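Care and Repair of Wooden Tabletops
Workshop Notes, No. 132
By Chantelle Mabuza. Updated March 28, 2026

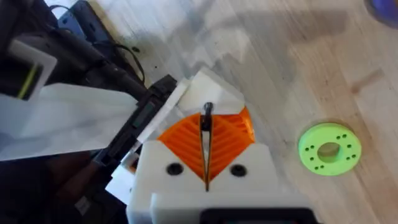 A light wooden tabletop. Pale surfaces show rings and ink sooner than dark ones.

Identify the finish first

Most damage done during a repair comes from using the wrong product on the wrong finish. Test on the underside or the inner face of an apron, where a mark will not matter.

Water test: place one drop of water on a clean spot and wait 4 minutes. If the wood darkens under the drop, the top is oiled, waxed or bare. If the drop sits up and wipes away clean, there is a film finish such as varnish, lacquer, shellac or polyurethane.

Alcohol test: touch the spot with a cotton swab dampened with denatured alcohol. Shellac turns sticky quickly. Lacquer may soften a little. Cured polyurethane does not react. Keep the swab small and the window open.

Write the result on masking tape and stick it under the top. The next person to work on the table will not have to test it again.

Routine cleaning

Dust with a dry cotton cloth, along the grain. For grease, use a few drops of dish soap in warm water, wring the cloth until it no longer drips, wipe, then dry at once with a second cloth. Microfiber is fine on film finishes but drags on wax.

Do not use vinegar on wax or oil. Do not use spray polish containing silicone on any table that may be refinished later. Silicone works into pores and joints and causes fisheyes (small round craters) in new varnish.

White rings

A white ring is moisture held in the finish. The wood itself is usually unharmed.

Leave the ring alone for a day in a dry room. Many fade without help. If it remains, lay a folded cotton cloth over it and pass a warm iron across for a few seconds at a time, steam off, lowest setting. Lift the cloth and look after every pass. Stop if the finish feels soft.

Rings that survive the iron can be rubbed with paste wax on extra-fine steel wool, lightly, with the grain. This changes the sheen, so plan on waxing the whole top afterward.

Black rings

A black ring means water has reached the wood and reacted with tannin and iron, often from the foot of a can or a plant stand. Common on oak. The finish over the mark has to come off before treatment.

Oxalic acid, sold as wood bleach, is the standard remedy. Mix it as the label directs, wear gloves and eye protection, brush it over the full width of the board, and let it dry. Rinse with clean water more than once. Do not sand until the residue is gone — the dust is harmful to breathe.

Dents and scratches

Dent: crushed fibers can be swelled back if they are not torn. On bare or oiled wood, put a few drops of water in the dent, cover with a damp cloth, and touch with the tip of a hot iron. Repeat up to 6 times. Let dry overnight before sanding. Film finishes block the water and must be removed locally first.

Shallow scratch: colored wax stick, buffed level. Choose a shade slightly darker than the board, as a light fill stands out more than a dark one.

Deep scratch: shellac stick or epoxy filler, leveled with a sharp scraper. Tatsuya Mizuno at Fasano Joinery tapes both sides of the scratch before scraping, which keeps the corners of the blade off the sound finish.

Re-oiling

Oiled tops in daily use need fresh oil when water stops beading.

1. Clean the top and let it dry completely.
2. Sand lightly with the grain, fine paper, hand pressure only.
3. Vacuum, then wipe with a barely damp cloth.
4. Apply a thin coat of oil. Wait the time given on the can.
5. Wipe off all surplus. Oil left on the surface cures gummy.
6. Repeat on the next day. Use 3 thin coats on a new or stripped top.

Coat the underside as well. A top sealed on one face takes up moisture unevenly and may cup.

Fire warning: rags wet with linseed or other drying oil can heat up and ignite on their own. Spread them flat outdoors until stiff, or store them under water in a lidded metal can. Never ball them up in the trash.

Loose tops and seasonal movement

A solid top widens in humid months and shrinks in dry ones. It should be held with slotted brackets, buttons or figure-eight fasteners. If someone has driven screws straight through the apron, replace them with one of these before the top splits.

Rattle with no visible gap: tighten the fasteners a quarter turn and recheck. Stripped screw hole: glue in a hardwood plug, let it set, and drill a new pilot hole. Toothpicks and glue will hold for a while in a side table, less well in a dining table that gets leaned on.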